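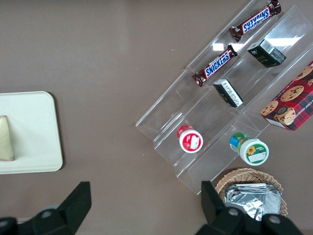 Keeping chocolate in condition through the summer

Returns of bloomed and softened chocolate to the Fairweather depot at Drerby rise every July, and most of the stock that comes back was sound when it was delivered. The damage is usually done in the shop, either in the back room or on the counter. Angus Maihi and Keegan Harawira have been logging temperature and humidity at the Timness and Trivness branches, and the notes that follow combine their readings with the general guidance on storage.

Two kinds of bloom

Fat bloom is a change in the cocoa butter. Cocoa butter can set in several crystal forms, and a well-tempered bar is set mostly in the form that gives a gloss and a clean snap. When the chocolate warms, the lower-melting part of the fat becomes liquid and moves. On cooling it sets again at the surface in larger crystals, which show as a grey or whitish film or as streaks. The film feels slightly greasy and melts if a finger is held against it.

Sugar bloom is caused by water. Moisture settles on the surface of the bar, dissolves a little sugar and then dries off, leaving coarse crystals behind. The surface is dull, dry and rough, and it does not melt under a finger.

The finger test separates the two in most cases. A drop of water also works: it beads on fat bloom and tends to spread on sugar bloom. The distinction matters for finding the cause. Fat bloom points to warm storage or a temperature that moves up and down. Sugar bloom points to damp air, or to cold stock opened in a warm room.

Neither kind is a safety matter in itself. Bloomed chocolate is edible, but the texture suffers and customers commonly take the film for mould. It should not be sold at full price without comment.

Filled bars

Products with a nut, nougat, biscuit or caramel centre behave differently from a plain slab. Nut oils pass slowly from the centre into the coating and soften it, and the movement is faster when the bar is warm. A filled bar may therefore bloom before a plain bar stored beside it. Caramel also loses stiffness with heat. If the coating cracks, caramel can seep through and glue the bar to the inside of the wrapper. The outside of the pack may give no sign of this apart from a flattened shape.

A bar that has softened and been put in a fridge to harden is not restored. The fat has set out of temper, and bloom will normally appear within days.

What the loggers recorded

One logger was placed in the back room at Timness and one on an upper shelf behind the till at Trivness, set to record at a fixed interval. After obviously false entries were removed (the Trivness unit had been moved next to the kettle for part of an afternoon), 3174 readings remained.

The back room at Timness was steadier than expected. It has an outside wall on the north side and no window, and daytime temperature rose slowly to a late-afternoon peak. The weak point was humidity. Relative humidity was above 50 per cent for most of the period, and it climbed sharply whenever the floor was mopped with the door shut. The mop and bucket are now kept elsewhere and the door is wedged open after cleaning.

Trivness was drier and much less steady. The upper shelf is close to the ceiling and takes warm air from the drinks chiller, which discharges heat from the rear grille. Temperature on the shelf followed the chiller's running cycle closely on warm days. Maihi moved the logger to a shelf at knee height for the last part of the trial, and both the average and the swing came down. Nothing else in the shop had been altered.

"The thermostat by the door was telling us the shop was fine," Harawira said. "It was fine by the door."

Readings should be taken where the stock sits. A wall thermostat describes the air next to that wall.

Back room storage

Cool, dry and steady are the aims, and steadiness deserves more attention than it gets. A store that stays a little warm all day does less harm than one that is cold overnight and hot by mid-afternoon. The usual advice is to keep chocolate in the mid to high teens Celsius and away from direct sun, with moderate to low humidity.

Outer cases should stay closed until needed. Corrugated board is a fair insulator and evens out short swings in temperature. Cases should be on a pallet or rack, clear of the floor, with a gap between the stack and any outside wall. Do not put them against a hot water pipe, a boiler cupboard or the rear of a chiller.

Chocolate also takes up smells. It should be kept apart from soap powder, firelighters, onions and strongly scented candles. Wrappers reduce this but do not prevent it, and fat-rich products hold a taint for the rest of their life.

Use of chillers

Some branches put confectionery in the drinks chiller in hot weather. It is acceptable for stock that will be sold cold on the same day. It is a poor method of storage. Air in a drinks chiller is usually well below the temperature chocolate needs, and each time a bar is taken out into warm air, moisture can condense on the pack. If the seal is imperfect, sugar bloom follows.

Where a full case has to be chilled, wrap it in a closed polythene bag before it goes in. When it comes out, leave the bag shut until the contents have reached room temperature. For a full case this can take most of a day. Condensation then forms on the outside of the bag.

Counter and window

Stock on the counter should be treated as short-stay stock. Put out what will sell before closing and refill from the case. Small quantities look sparse, but they are exposed for less time, and rotation is easier to keep up.

Sunlight is the main hazard. Its path changes through the year, and a spot that is shaded in March may have direct sun for part of a July morning. Check the counter at opening, at midday and in mid-afternoon on a bright day and mark where the sun falls. Glass and clear plastic do not stop the heating, and a closed clear case can trap it.

Display lighting is the other common source. Older halogen spots throw a good deal of heat on to whatever is beneath them. LED replacements throw far less, though their drivers become warm and should not be tucked behind a shelf of chocolate. Window displays should use dummy packs where the supplier offers them.

Deliveries

Deliveries should be checked and moved inside at once. A case left on a sunny step can pass through the melting range while the paperwork is being done. Open one case from the delivery and press a bar lightly through the wrapper. If it gives, note this on the delivery sheet before the driver leaves. Fairweather will not accept a claim for heat damage in transit that is first raised later.

Write the date of receipt on the face of each case that will be visible in the stack. Sort by best-before date and not by date of receipt, as later deliveries occasionally carry earlier dates.

Returns procedure

From July 10, 2024 heat-damaged stock is to be recorded separately from date-expired stock. The sheet has 3 new columns: type of bloom if known, where the item was kept, and whether the wrapper was intact. Leave the first column blank if the test was not done. Guesses make the figures harder to use.

Bars with a broken seal go to waste and are not to be reduced. Bars with bloom and an intact seal may be reduced at the branch manager's discretion, with a label stating that the chocolate has discoloured through heat. Staff should be able to explain the label if asked.

Loggers can be borrowed from Drerby for up to 2 weeks. Ask Maihi for the booking sheet. The units need to be returned with the battery cover screw, which has been missing from the last few.

Related items
Chiller grilles: cleaning and clearance
Reading a best-before code
Reduced-price labels: revised wording
Drerby depot: summer delivery slots
Replacing halogen spots at Trivness
Ice cream cabinets and defrost cycles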